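Module 6: Interrupted Suturing and Instrument Ties
Grusosard Skills Course, Unit 2 handout

Read before the bench session. Bring the completed knot log from Module 5. The session assumes that the square knot and the surgeon's knot can already be tied on a cord board without prompting.

6.1 Scope

The module covers the simple interrupted stitch: needle entry, passage across the wound, exit, instrument tie, and trimming. Continuous closure is in Module 7. Mattress stitches are mentioned in 6.7 only for comparison.

6.2 Terms

Bite: the distance from the wound edge to the point where the needle enters or leaves the tissue.

Pitch: the distance between one stitch and the next, measured along the wound.

Throw: one wrapping of one strand around the other. A single throw is not a knot. Two throws laid in opposite directions make a square knot. Two throws laid in the same direction make a granny knot, which slips under load.

Standing end: the long strand, on the needle side.

Tail: the short strand. After trimming, both remaining ends are called tails.

Approximation: bringing the wound edges into contact. Edges that are in contact but not compressed are correctly approximated. Edges that are blanched or bunched have been strangulated.

6.3 Spacing

In an interrupted closure each stitch carries its own share of the load and has its own knot. If one fails, its neighbors hold. The cost is time, plus a larger amount of knot material left in or on the tissue.

For the bench pads in this course, use a bite of 6 mm on each side and a pitch of 12 mm. These values suit the thickness of the pad and are not a clinical recommendation. Bite and pitch in patients depend on the tissue, the thread and the site, and are covered in the second-year lectures.

The bite must be equal on both sides. Unequal bites make one edge ride over the other. Unequal depth produces the same step even when the surface distances match, so check the cut face of the wound before pulling the thread through.

6.4 Needle passage

Grip the needle about two thirds of the way back from the point, at a right angle to the jaws. Gripping at the swage bends the needle or loosens the thread.

Enter at a right angle to the surface. Rotate along the curve of the needle. Pushing in a straight line enlarges the track and tends to bring the point up short of the intended exit.

Regrip on the far side, behind the point. Do not close the jaws on the point itself.

Draw the thread through until a short tail remains at the entry side. Pull in line with the track. Pulling upward at an angle cuts the tissue at the exit hole, and on a soft pad the cut is visible after only one or two errors.

With friable tissue, support the exit hole with the second instrument while the thread runs. Keep the supporting jaws slightly open and beside the hole.

6.5 Instrument tie

1. Lay the standing end across the wound so that it runs toward the assisting instrument.
2. Wrap the standing end twice around the tip of the receiving instrument. This is the friction throw.
3. Open the jaws, take the tail near its end, and draw it through the wraps.
4. Move the two instruments apart, across the wound, until the edges meet. Stop there.
5. Wrap once in the opposite direction and repeat.
6. Add a third throw, again reversed. Braided thread is secure at three throws. For monofilament add a fourth.
7. Seat the knot to one side of the wound line.
8. Trim both tails.

Common faults:

Both hands on the same side at step 4. The throw locks crooked and will not lie flat.

Tail left too long. The loop catches on the wrist of the instrument and the tail has to be hunted for on every throw.

Thread gripped in the working segment. Metal jaws flatten and fray the strand. Grip only the part that will be cut away. If the working segment has been crushed, discard the stitch and start again.

Tension released between throws one and two. The edges gap, and the second throw fixes the gap in place.

6.6 Working order

Start at one end of the wound and proceed toward the other, or halve the wound with the first stitch and halve each remainder in turn. Halving is preferred for a long or curved wound, where small errors in alignment add up. For a short straight wound the two methods give the same result.

Finish and trim each stitch before placing the next. Untrimmed tails obscure the entry point and are easily caught in a new throw.

Figure 6.1 shows both stages on one surface. The closed wound at upper left is a finished row. At the second site a strand passes through the tissue and the thread is under instrument control. Note the direction of the knot tails in the finished row and the relation of the thread to the two sets of jaws.
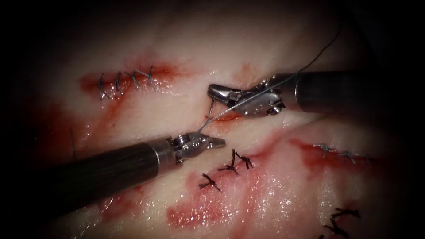 Figure 6.1. Interrupted closure. Upper left: four stitches, tied and trimmed. Center: thread between the two instrument tips.

6.7 Comparison with other patterns

Continuous: faster, with fewer knots, and tension is shared along the whole line. Failure at one point loosens the rest.

Vertical mattress: good edge eversion, more thread, more marking of the skin.

Horizontal mattress: spreads tension over a wider area. Easily overtightened.

6.8 Bench exercise

Materials: one Kamata pad, type 1692; one length of braided thread with curved needle; two instruments; trimming scissors; rule.

Mark entry and exit points on the first wound before starting. Leave the second wound unmarked. Close both by the method in 6.4 and 6.5. Measure bite and pitch on each and enter the values in the knot log, including those out of tolerance.

Cut one stitch from each wound at the side opposite the knot and pull the knot by both tails. Record whether it held, slipped or came undone. Used needles go in the sharps container at the end of each bench. Pads are returned to the Fledatden room for the Module 7 session.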